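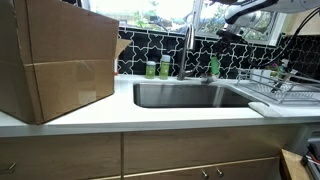
Page 13

September, late in the evening

I have moved. I write it in a short sentence because I was thinking about it for such a long time, and now it is done and I am sitting on a folded blanket with the notebook on my knees.

The kitchen is the first room where I tried to be organised. The big box stayed on the white counter, next to the black tiles with the stars and crosses, and I told myself I would finish it before dinner. I did not finish it before dinner. I had bread and a tomato and went to look at the other rooms again, as if they could have changed.

Hedvika telephoned at six. She wanted to know if I had already met the neighbours, and I said only one, Mrs Ashworth from downstairs. She told me to call her Lorraine, but I can't do it yet. In my language you wait with this, sometimes for years. She explained to me the bins. I understood the green one and the brown one, and then she said something about "every other week, but opposite", and I nodded. I will have to ask again, or look what she does and do it the same.

I must write down about the money before I forget. The deposit was 1,000 and the first rent goes on top of it. Dagmar lent me 50 for the van because the driver from Skistier wanted cash and I had only the card. I gave her the paper where I wrote that I owe it to her, and she laughed and put it in her purse. She kept it, though. With Dagmar one never knows.

The driver was a quiet man, very good with stairs. He carried the bookcase on his back like a tortoise. I offered him coffee and then remembered that I did not know where the coffee was, so I gave him water, and he drank it standing and said it was a nice light flat. It is. From the kitchen window there are only leaves. In the old place I had the wall of the garage, and a lamp that was switched on all night. I used to say I didn't mind the lamp.

Things I miss already: the baker on the corner, the sound of the tram, the neighbour's radio on the other side of the bedroom wall (I complained about it for two winters). Khôi has sent me a message that somebody is already parking in my place. He wrote it to make me laugh, but I was a little sad about it for the whole afternoon. I have no car since the spring, so it is foolish.

At Lurkent they gave me two free days, and then I start at the new desk. Natália will train me for the first weeks. She sounded kind on the telephone, but she speaks very quickly and swallows the ends of words, and I wrote down "bring the folder" without knowing what folder. I will bring all of them.

I was looking for my mother's recipe book and could not find it. I was sure I had put it with the winter coats, so that it would be protected, and it isn't there. I opened four boxes on the floor, and now I have the coats, the iron, the Christmas things and the letters from Uncle all over the bedroom, and no place to walk. Then I sat down and read the letters. That was one hour gone. In one of them he writes how they moved to the house by the river, and that Grandmother did not speak with anybody for three days and then painted the door blue without asking. I had never heard this. I would like to know if the door is still blue. Maybe Hedvika knows, she was there the year before last.

The heating makes a knocking noise, five or six times and then a pause. Mrs Ashworth says that it is normal and that one stops hearing it.

Tomorrow: the bank in the morning, the key for the post box, curtain hooks, something for the drawer which does not close. Write to Dagmar. Ask about the bins. I should also buy a proper lamp for here – the bulb in the ceiling makes my hands look like the hands of someone ill.

It is twenty to twelve and there is no sound from the street. I have put the alarm clock on a chair.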